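Kitchen Bench Assistant (part-time), Riviere Test Kitchen

Posted 29 August 2025
Reference 1349
Location: Skellness, second floor, elevator access
Hours: 20 per week, mornings

Riviere tests small kitchen appliances and writes the instruction booklets and recipe cards that go in the box with them. We are looking for a part-time assistant to set up the work tables, look after the equipment and keep the written records in order. The job starts in January and is a permanent position after a trial period of 100 hours.

What you will do

Set out each table before the morning session from a printed sheet. Wash, dry and put away colanders, trays, racks and utensils. Clean toaster ovens inside and out, including the door glass and the wire racks. Portion small food items and weigh them. Write down oven settings and times on the log sheet as the cook calls them out. Wipe down tables between sessions and take out food waste at noon.

You will also help keep our stock shelves in order. We have 343 items on the shelves at present, and each one has a tag that has to match the list.

What we ask for

You should be comfortable on your feet for a four-hour shift and able to lift a small countertop oven. Clear handwriting matters. A food handler card is required by your first day, and we pay the fee if you don't have one yet. Experience in a restaurant, school or hospital kitchen is useful but not required. 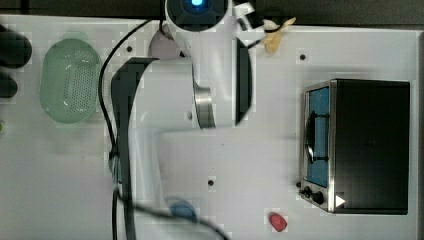
Tables are shared between two projects on most mornings, so things need to go back where the sheet says they go. Cords are checked once a week and anything frayed is tagged and taken out of use.

Pay and benefits

Paid every two weeks at the Grade 2 hourly rate. Paid sick leave from the first day. Free parking behind the Skedau building. Staff may buy retired appliances at the end of the year.

How to apply

Send a resume and a short letter, no more than 3000 characters, to the Riviere office in Skellness. Put the reference number on both. Interviews last half an hour and include a short table-setting task.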